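Gestwood tabletop sim
README, last touched 12 September 2020

Sim side of the arm build in the shared shop. The real arm is still in pieces on the back bench, so for now everything gets tried in the sim first. Renders plus joint logs. If you only want the data, skip down to Files.

What's in it

40 scenes, 50 short runs per scene. One table, one arm, a pile of household stuff dropped in at random by the Clunden spawner. Same arm model all the way through (Franka Emika, lettering left on the mesh). Gray room, marble top, flat light. Didn't bother with textures on the walls.

Objects come from whatever free meshes we had on the shop drive. Bread, kettle, soap bottle, chocolate bunny, an antlered skull. Scale is by eye. Some of it is off, fix it if it bugs you. 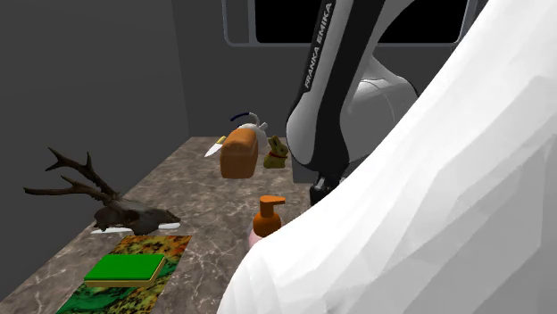
Big white faceted mesh on the right is in the spawn list like everything else, and it can hide a good part of the table and the lower arm. Scenes like this are kept in the set. Filter on the occlusion flag if you dont want them.

Skokov left a note on the shop board saying the occlusion flag is too strict, that it drops runs where the gripper is covered for only a few steps, and that a percentage would be more use than a yes/no. Fair. Percentage is in the new export script, old column still there so nothing breaks.

Files

scenes/ one folder per scene, object list and start poses
runs/ joint angles, gripper width, contact flags
renders/ color only, depth is not exported yet
tools/ Clunden spawner, export script, the Shukla planner wrapper

Running it

Install the stuff in requirements.txt, then run tools/spawn with a scene number. First load takes up to 10 minutes on the shop PC, meshes get cached after that. Don't run 2 copies at once, they fight over the cache and you get half a kettle.

Known problems

- antlers: collision hull is one big convex blob, gripper stops way short of them
- the knife slides on its own in a few scenes, friction value is wrong somehwere
- bunny tips over at spawn if the drop height is left at default
- Shukla wrapper hangs if the goal pose is under the table, kill it and start over
- scene numbers and folder names were out of step before May, re-pull if your copy is older

To do

Depth. Better hull for the skull. Match the table height to the real bench once the arm is bolted down. Somebody please label the shop drive.

Use it for whatever, keep this file with it.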